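Maluleke Makers Board > Robots and Automation > Home and Shop

Topic: Can a machine put the mugs away yet?

gredetti_fan
Posted March 20, 2026

OK, I am way too excited about this. I've been following two-arm tabletop setups for years, and I think we're finally close on the boring kitchen stuff! Mugs up on a shelf, cloth folded, cups put where they belong. I know it sounds small, but those are exactly the chores I'd hand over first. Look at the kind of mix I mean, different sizes and shapes, handles pointing wherever, and one cup with no handle at all.
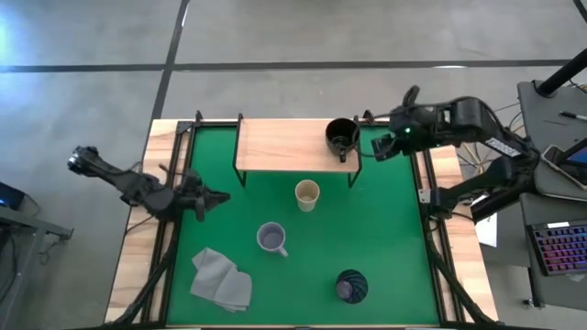 Picking one thing up from a known spot has been doable for ages. What gets me going is the variety. If you can grab any cup in any position and set it down upright, you've got half of a bussing station right there.

plastow_pete
Love the enthusiasm but I'm not there yet. I help run the dish return at a lunch place in Flusanham and we go through 200 mugs on a slow day. A person clears a tray while chatting. How long does an arm take per mug? If it's 36 seconds, I'd rather do it myself.

gredetti_fan
Fair, but your dish return has to keep up with a line of people. My kitchen doesn't! It can take all night as far as I care, I'm asleep.

torque_and_toast
I'm with Pete on speed but I think you're both skipping the hard one, the cloth. A mug keeps its shape. A rag is a different object every time you drop it. I spent 2 weekends in August on towel folding with my own little arm and got 11 decent folds, total. Still the most fun I've had in the garage.
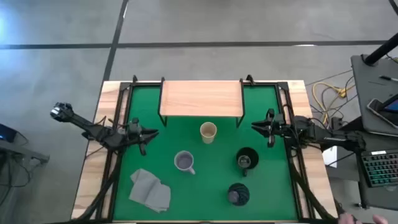
Photo: torque_and_toast / board gallery

Take the gray cloth at lower left. Which layer do you pinch? You and I would just shake it out and start over, and that's a surprisingly tough move for a gripper.

plastow_pete
Shaking it out is what my kid calls folding, so maybe the bar is lower than you think.

nightshift_nan
Disagree on the cloth being the hard part. For me it's the ribbed dark one. Slick or grippy? Does it roll when you nudge it? I do parts sorting at work and anything round eats up most of our setup time.

gredetti_fan
Ooh, good point on round stuff. Has anyone tried softer fingertips for that? I'm about to order a set for my Gredetti build and would love to hear before I pick a size.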